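Reading time: 5 min

Filed under: Bench notes / House rules

19th December

Last day before the shutdown, and the day I promised to write up the cell rules in one place instead of leaving them on the whiteboard, where they get wiped whenever somebody needs to work out a pizza order. Corey Sheehan is off until the new year and can object to any of it when he gets back. He will.

Background, for whoever inherits this notebook. We have had house rules for the arm since June. They were written after the Polishchuk visit, when a very polite man with a clipboard asked to see our procedure for changing an object set and we showed him a sticky note. He read both sides of it. The Rurnow people next door have a proper binder with tabs. I have looked in the binder and most of the tabs have nothing behind them, but it made a good impression all the same.

So, the rules as they stand, with what I found when I tried to follow them myself for a whole morning.

Rule 1. Stop button first.

Press the stop before anything else moves that day, confirm that the arm drops out, then reset. It takes less time than finding your glasses. I did it this morning and it dropped out. I also did it again after lunch, which the rule doesn't ask for, but I had moved the pendant cable and didn't like where I'd put it. Suggest we add "and after touching any cable" to the wording. Corey will say this makes it a rule about cables. Fine, it can be a rule about cables.

Rule 2. Hands out, then say so.

Whoever has the pendant says "clear?" and waits for somebody to say "clear". Silence doesn't count. A grunt doesn't count. If you are working on your own, you look, you step back behind the tape, and you don't run above slow speed. I ran at slow speed all day. It is like watching a kettle with ambitions, but I got to the end of the day with the fingers I came in with.

There was some discussion last month about whether saying "clear" to yourself aloud is good practice or a sign that you need some leave. I do it. Make of that what you like.

Rule 3. Open before you approach.

The fingers go to full open while still well away from the object, and you look at the wrist picture before you commit. The Lomon sheet we copied this from says "verify aperture", which I have translated. The old habit was to open on the way in, to save time, and it saved exactly as much time as it later took to pick things up off the floor.

What you are checking for: both tips in view, clear table between them, and the object still somewhere ahead, with nothing of yours between it and the fingers. If the object is off to one side, you correct sideways first and go in afterwards. Diagonal approaches look clever and I have stopped trusting them, mostly my own. The tartan carton is a decent one to learn on. It is tall and slim, so there isn't much of it to aim at, and the red shows up well on the grey table.
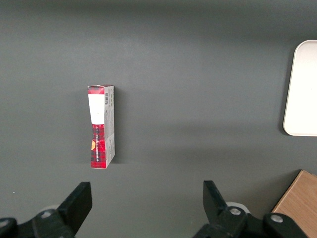

Rule 4. Know what else is on the table.

This is the one we break. The rule says that anything which isn't the target either has a reason to be there or comes off, and if it stays, you allow for it before you move. White tray over on the right, wooden piece down by the right finger: that's two things to think about before you swing anywhere in that direction. The wood is the one to watch, being right up against the linkage side. A finger that is wide open is also wide, a fact I seem to need to relearn every few weeks.

Proposed wording: "Before each run, name everything on the table that you are not picking up." It sounds like a party game. It also makes you look, and the existing wording ("keep workspace tidy") has never made anyone look at anything. Tidy is a matter of opinion. I have seen Corey's desk.

Rule 5. Cardboard is not steel.

Force limit goes down for cartons. Start at level 2 on the gripper setting and only go up if you've had a slip. Any carton with creases or worn corners gets written down as such before the run, so we don't spend an afternoon arguing over whether the gripper did it. The tartan one goes in as "creases on side panel, low down, and at the top flap". Please use that sort of wording. "A bit sad" has appeared in the log and is of no help to anyone.

Also: cartons get one object number each and they keep it. The tartan one is 911. I know. The numbers were handed out in order and nobody was making a point.

Rule 6. Write down the near misses.

Same page as the ordinary runs, same pen, no separate book. When we had a separate book there were no near misses at all, for months, and then we found the book behind the radiator. If you stopped a run because you didn't like the look of it, that counts. I would like to see more of those. A stopped run costs us nothing except the pride of whoever set it up.

Open points

— Sollent want their own copy of the rules before they'll let us use their arm in the new year. They can have this once somebody has taken out the remarks about Corey's desk.

— Rule 2 needs a line on visitors. At the moment a visitor could say "clear" and be believed.

— The tape on the floor is lifting by the door end. Replace it with the yellow sort; the other sort stays down well enough but matches the floor.

— Decide whether slow speed applies to the first run after a tool change. I say yes. The rule says nothing.

Arm parked, air off, pendant on its hook. Key is in the usual place, and if you don't know the usual place you aren't signed off to use it.

Questions or corrections: write them in the margin, or use the contact page | © Bench Notes | Back to top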